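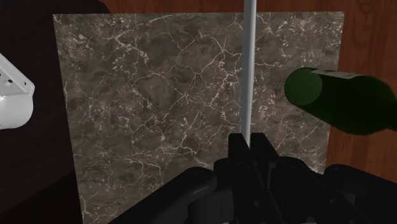

Equipment planning for the coming year: what we ask for and what we leave out

1/24/18

The budget round for equipment is open again, and many of you asked what the automation group at Nestard will request. We want to explain it before the forms go to the finance office, so that other groups can plan together with us.

Our first point is the gripper. Last October we compared two ways to go: buy a second complete arm, or keep the arm we have and buy better fingers and spare linkages for it. We chose the second way. The quote from Skornach for a set of fingers, pivot parts and fasteners is $3,234, with delivery included. A second arm would take the whole budget of our group and a part of the next one too.

The second point is simulation. Before we order any hardware, we now try the handling tasks in rendered scenes, where the gripper meets objects such as a glass bottle or a thin rod. The backgrounds are also changed, for example dark veined marble with wood behind it. For the budget this work is cheap. It needs one workstation, which we already own, and 50 hours of support per year from Telorus. We ask to renew this contract without change.

Some colleagues asked if simulation can replace the purchase of test objects. Our answer is no. A rendered bottle has exactly the weight and friction which we write in the file, and a real one does not care about our file. Therefore we keep a small line of $195 for bottles, rods and other things that can be broken. Please do not cut this line only because it looks too small to be serious — last year it was cut, and we waited six weeks for a box of glassware.

What we do not request: a new camera, a new table, and the extended warranty. The warranty was offered at a good price, but it does not cover fingers or linkages, and these are the parts that we wear out.

If your group wants to share the Godoy order for cables and connectors, send us your list before the end of the month. The shipping is a flat $71 for one order, so it is better to make one order than four. Write the part number, the quantity and your cost center. Lists without a cost center were a big problem last time, and we will send them back.

The full request, with both quotes for the gripper attached, is in the shared planning folder. Comments can be written directly in the file until the forms are submitted.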